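3.2 Work surfaces and their finish
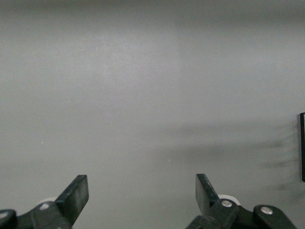 Figure 4. Matte gray work surface at close range, with a soft shadow toward the lower right.

The second part of the study dealt with the flat surfaces on which small items are sorted and packed. Tops were compared at two sites, Lindum and Prasden, over a period of 60 working days. Staff at both sites had asked for plain tops after complaints about glare and about small parts that were hard to find once dropped.

A smooth gray finish such as the one in Figure 4 has little pattern of its own. Tone varies only slightly from place to place, and the surface carries no printed marks. Two tiny bright specks, possibly dust, can be made out against it. On the speckled tops used earlier at Prasden, specks of this size were often missed during the end-of-shift check.

Shadows need separate treatment. On a matte top they spread and blur, as in the darker streaks at the lower right of the figure, and their outer limits are hard to place. Workers who were asked to set an item down beside a line of shadow gave less consistent results than those working on an evenly lit area. We therefore recorded the position of lamps and of any upright items near the working area before each session.

In all, 179 sessions were logged. Sessions on Sunday were left out of the comparison, as the Prasden site used different lighting on that day. Cleaning followed the routine set out by Rweyemamu in the first part of the study: a dry cloth first, then a damp one, with the top left to dry before any item was put back. Speck counts were made by eye before the dry cloth was used. No polish was applied at either site, and tops with scratches deep enough to catch a fingernail were replaced. Results for the two sites are given separately in Section 3.3.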